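Notebook: Manipulation Software, Bench 2
11 Sep 2025
Entry by: Leonie Haberkorn
Present: Lợi Tạ, Shoaib Swati (morning only)

Purpose of the session: to establish why the grasp planner in Flemivance returns unstable poses on the play kitchen, and to decide whether the fault lies in segmentation, in depth, or in the planner itself. This continues the entry by Busisiwe Motaung on the depth filter, which should be read first.

Configuration. Planner branch as merged by Despina Petek on Monday, with the collision margin returned to 5 mm. Perception runs on Erer; the arm controller remains on Marty. Candidate limit set to 2,000 per request. Logging at full rate for the whole session, written to the shared disk under the bench name and run number.

Run 343 was replayed first, without moving the arm. The yellow block and the carrot were each given a clean mask in the opening part of the run. The mask for the carrot then spread along the leafy top and took in a strip of the sink rim, and the planner proposed a grasp centred on the join between the two. The pose passed the collision check. It should not have done: one finger would have closed on the counter side of the rim. The check had been using the counter as a single flat plane, and the basin is not represented in that model at all.

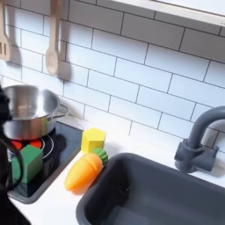 Shoaib Swati proposed that the basin be entered as a separate collision body, with its rim given its own height. This was done by hand in the scene file for today. It is to be replaced by a measured value before the file is shared with the other bench.

The pot presents a different difficulty. The polished wall gives no usable depth over much of its surface, and the filter fills the gaps from whatever lies nearest. On the stove side this produces a false ridge, which the planner treats as solid. A request for the green block was therefore refused with "no approach found", although the block stands in front of the pot and the approach from above is open. Lợi Tạ disabled gap filling within the pot mask and repeated the request on the same recorded data. Candidates were returned at once, the best of them vertical. The change is crude and depends wholly on the pot being recognised. It has been left behind a flag, off by default.

A further point on the stove. The red of the imitation burner was assigned to the pot in several masks and to the carrot in one. Lợi Tạ considers this a matter of colour weighting in the tracker. I am less certain, as the stove panel is also glossy and the printed outline of the other burner was picked up as an edge in the same run. Both explanations should be tested separately.

Run 757 was taken live after lunch with the basin body in place and the flag on. Target: carrot. The planner discarded every candidate that crossed the sink rim and settled on one across the orange body, well forward of the leaves. The arm reached the pre-grasp pose and was stopped there by me, as agreed beforehand. No grasp was attempted. Planning time was longer than in the morning, up to 5 seconds on the worst request, and most of that was spent in the collision check. The check is evidently rebuilding the scene for each candidate; Despina Petek has been asked to confirm this from the trace.

Note on the controller. Marty reported one late command during the approach. The log shows the command was sent on time and received late, so the delay sits in the bridge and not in the planner. It was not reproduced. The bridge version is unchanged from last week.

Outstanding:

Measure the basin rim and enter the value in the scene file (Swati).
Build the collision scene once per request (Petek, subject to the trace).
Repeat the pot test with the mask deliberately shifted, flag on and off (Tạ).
Tracker test with colour weighting reduced; stove panel edges to be scored separately (Haberkorn).
Send the replay of run 343 to Brulteditz with the masks included. They have asked for the raw depth as well, and Busisiwe Motaung is to say whether the filtered version is sufficient.

Arm parked and bench powered down at the end of the session. Scene file saved under today's run numbers, not yet merged.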